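I've spent more nights in hotels than I'd like, mostly for work, and last month I booked two at the Didumska, the big place by the ring road that belongs to the Holteo chain. A friend had told me about a row she'd had there over a missing booking, so I went in with my guard up. So, is it any good? Mostly yes, with one large grumble that I'll get to.

Check-in was at three and I turned up at twenty past, on a Tuesday, with no queue at all. The chap on the desk was lovely and found my booking straight away (I had printed it, just in case!). What I didn't love was the deposit. They put a hold of £40 a night on my card, and I only found out when he turned the card machine round to me. I went back and checked the confirmation email later and it is in there, right down at the bottom under the parking rules. Have a look before you travel if money's tight that week.

The room was on the fourth floor and bigger than I'd expected. Good bed, heavy curtains, a kettle that didn't take an age, and proper milk if you ask at the desk. The shower was fierce in the best way. I could hear the lift a bit, but I'd packed earplugs and slept right through on the second night.
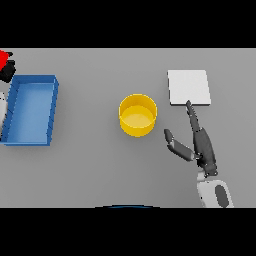

Blue tray on a grey tabletop.

Now the grumble. I came down at half past ten in the evening to ring home, as the signal in my room kept dropping, and sat in one of the armchairs by the window. Within five minutes a security man asked if I was a guest. Fair enough, I showed him my key card. Then he came back and asked again, with my room number and surname this time, while a couple across from me chatted away and didn't get so much as a glance. He wasn't rude exactly, but I felt my face go hot and I cut the call short.

I told the morning manager, who apologised and took £18 off my bill, the price of one breakfast. I'd have liked to hear that somebody would have a word with him, and she wouldn't say either way. I've written to head office too and had an automatic reply so far.

Breakfast itself is worth having. The coffee is Bonetti, strong and hot, and they were frying eggs to order – get down before eight though, it fills up fast!

Would I stay again? For the bed and the shower, yes, probably. I'd make my calls outside.

Three stars out of five, and I'll add a note if head office writes back.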